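Print this page | E-mail this page

Progress report on the shared supply room, June
Submitted to the Brelenel Small Works Fund

Dear members of the fund,

With this report we inform you how your support was used in the supply room of the Nelow community house, and what still remains to do. The first part is the sorting table, where the colored trays now have their place along the wall.
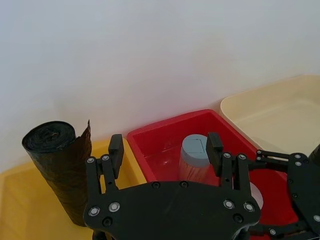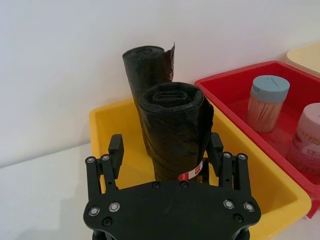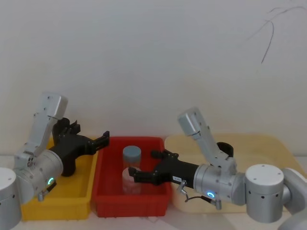

Category: Storage and Cleaning

Before the project, the supplies were kept in one deep cupboard. The cleaning groups had to take out many things to find one, and often they bought again what we already had. In our application we promised to change this with simple means, and I can say that the larger part is done.

We chose to sort by color. Yellow is for garbage bags on the roll. Red is for jars with a lid and other small containers. The cream tray is for things which come back from the groups and must be checked before they are put away. The rule is short and we wrote it on the inside of the door, in 2 languages.

The garbage bags stand upright on their end. We tried first to lay them flat, but then they rolled against each other and took more space. A loose end of the bag can still come away from the roll, and we ask the users to wrap it back before they leave.

From the grant of 364 we have spent the whole amount on trays, jars and bags. The trays were ordered from Lozano and the bags from Drotevico. The delivery of the bags was late, so the Wednesday group started with the old stock. All receipts are in the attached folder.

Our target was that 60 households use the room by the end of spring. At this moment we have 50 in the register. The difference is mainly the families on the upper street, who did not yet receive the letter with the opening hours. We will send it again.

Two points are not finished. Not all the jars have a clear label, and new users open them to see what they contain. Also the returns are not always checked on the same day. We would like to keep the present arrangement until autumn and then decide if a second table is necessary. For this we do not ask additional money now.

We thank you for your patience with the late report.

Comments (3)

Reader from the upper street: We did not get the letter, please send also by e-mail.

Wednesday group: The bags are much easier to find now. Can the room open at 8 in the morning?

Guest: Please make the labels big, my mother does not see small letters well.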